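How I Pack Fruit in Zip Bags for the Week

I started bagging our fruit ahead of time last July, when the kids were home all day and the big bowl on the counter kept turning into a bowl of one sad banana and a lot of fruit flies. Now I do it every Thursday evening after dinner, and it takes me 20 minutes if I don't get distracted (I always get distracted). A few people asked me to write it out properly, so let's go!

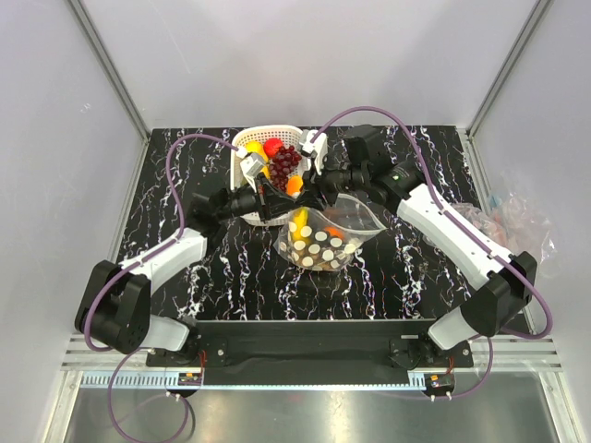
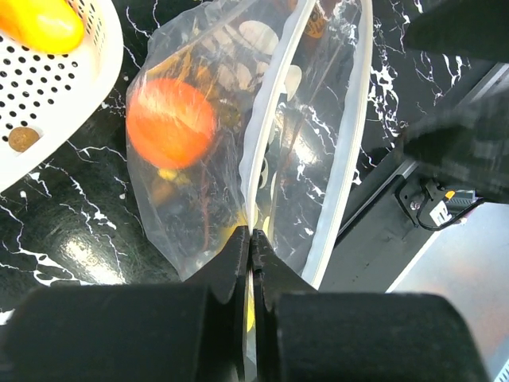

White basket on one side, clear zip bag open next to it.

What you need

A basket with holes in it. Mine is plain white plastic, and I like the holes so much that I've stopped using a bowl for this altogether. You can rinse grapes right in it, give it a shake over the sink and carry the whole thing over to the counter.

Zip-top bags. Get the clear kind so you can see what you've got when you open the fridge. A pattern is fine, dots are cute, just not one of those solid prints where you have to open every bag to find the grapes. I buy the Jeltell ones in the big box of 129, and a box lasts us ages with rinsing and reusing. My neighbor Otis swears by the Cloda bags with the slider. I've tried them and they're good, but I can never get the last inch of air out.

A couple of clean dish towels. Old ones, because grapes.

Step 1: Rinse and dry

Rinse everything you plan to eat with the skin on, then spread it out on a towel and walk away for a while. Drying is the part I used to skip, and I'd end up with a puddle in the bottom of every bag by Saturday. Grapes hold water way down in the middle of the bunch, so snip the big bunches into smaller ones first and they'll dry so much faster.

Bananas don't get rinsed. Just wipe off the stickers and any gunk.

Step 2: Get the bag to stand open

Open the zipper all the way across, then fold the top edge out and down, like a cuff on a sleeve. Stick your fist in the bottom and push the corners out. It should stay open long enough for you to grab something with the other hand. If yours keeps flopping over, put one heavy thing in first (an orange is perfect) and it'll sit there nicely.

A helper is great for this step too. My nephew Fredy holds the bag by the bottom and I load from the top, and we get through the whole pile before his show comes on.

Step 3: Load it

Firm and heavy goes in the bottom: apples, oranges, lemons. Long things like bananas go up the side, standing. Grapes and anything soft go in last so they don't get squashed. Leave a good bit of space under the zipper! I know it looks like one more apple will fit. It will, and then the seal pops open in the fridge.

I make 9 bags for the week, and 4 of those are grapes only, since they disappear first at our house.

Step 4: Close it, mostly

For fruit that's going in the fridge, press the zipper shut to the last inch, flatten the top gently with your palm and close the rest. For anything staying out on the counter I leave the zipper open. Bananas closed up tight get sweaty and brown in no time, and they'll hurry along whatever is in there with them. So a mixed bag with a banana in it is a today or tomorrow bag at our house, and the rest can wait.

Step 5: Where they go

Grape bags on the top shelf of the fridge, apples and oranges in the drawer. The bags for the car go in the Barnska tote by the back door, and if you put them there the night before, you will still have to remind everybody twice.

When a bag comes back empty, turn it inside out, wash it with a little dish soap and stand it over a wooden spoon in the drying rack. Toss it when the zipper stops clicking.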